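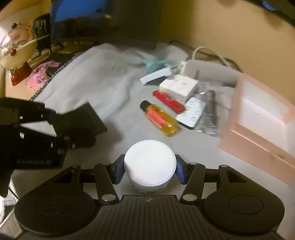

**Wednesday, bench 4**

The Cladari circulation pump was returned to the test loop after replacement of the wet-end gasket. It completed 1000 start cycles without loss of prime. Motor current remained steady throughout. A slight weep was noted at the discharge union and stopped once the Otex collar was retightened by hand.

The Weller unit is to follow on the same loop, with the filter removed. Flow readings should be entered on the Gallagher sheet before the heater is switched on. Spare unions have been ordered.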